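Trurken Workshop Users — notes from our March get-together

We started a little after 5 with Berenice Zepeda in the chair, and Asnakech Gebremichael kindly took these notes (and brought the lemon cake, which went fast). Apologies had come in from the Cakeck end of the building, who were still busy with a delivery.

The last notes were read and agreed, with one small fix to the spelling of Maluleke.

Most of our time went on the big grey metal bin, and it was a good, friendly talk that wandered a bit. Berenice feels it has plenty of life left in it, and she would like the sloping sides touched up before the chipped patches spread any further. Asnakech wondered whether a new one might be simpler, and had a price of 455 from Zurnolex, delivery extra. 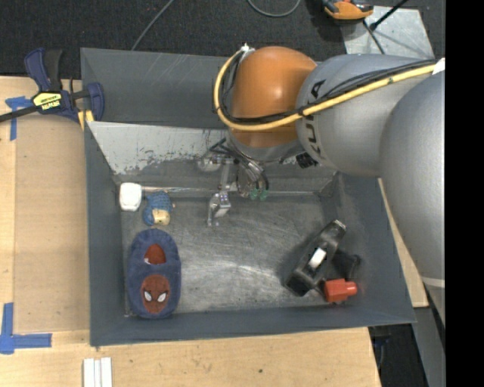

After some back and forth we settled on keeping the bin and painting it. The floor stays bare metal, scratches and all, as paint there would only get scraped off again. Berenice will ask Maluleke for a tin of grey that comes close to what we have — a perfect match didn't seem worth fussing over.

The light wooden work surface came up as well. Everyone is asked to wipe it down at the end of their turn, please, and to keep coffee cups on the side shelf.

Money: there is 2000 set aside for upkeep this year, and the paint will come out of that.

Asnakech to send Zurnolex a polite no thank you. Berenice to report back on the paint next time. We finished at 6:15, and the leftover cake went home with Berenice.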